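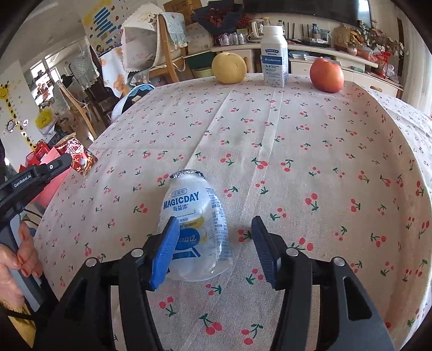 Unit 2: Clearing and Resetting a Covered Table

Home > Courses > Housekeeping Basics > Handouts

Category: Table care and linens

These notes go with the August practical in room 208 at the Prarmont centre. Read them before you come and bring them with you.

Food and drink packets first

Start with whatever has been left on the cloth. On our cherry-print cover that means the MAGICDAY container and the shiny red, gold and white snack packet by the edge. Pick up and look before you decide anything is rubbish. A yogurt pot may still have some in it, so keep it upright until you reach the sink. Foil and film packets go in the general bin at Prarmont. Plastic pots are rinsed and go in the recycling. The rules at the Gestulville site differ, and the list is on the bin lid there.

Checking the cloth

Look along the table from one end, with your eyes low. Creases and crumbs show up much better that way. Long straight creases like the ones on the cherry cloth are fold lines from storage – they don't mean the cloth is dirty. A pale pink or cream background shows milk marks quickly, so dab these with cold water first. Hot water can set them.

The overhang

Check the side drop as well as the top. Lift the folded part, shake it into your hand and let it fall straight. Spills often run down here and get missed.

Putting a cloth away

Fold lengthways, then roll it round a cardboard tube. The Wako tubes in the store are the right width. If you have to fold flat, change the fold lines each time. Write the cloth up on sheet 267 when it goes back on the shelf.

For next time: read the Pudberg leaflet on stain types, first half only.

Comments

Is the cold water rule the same for fruit juice?

Yes, cold first for juice as well – then wash as normal.

Sheet 267 has run out in the store, can someone print more please.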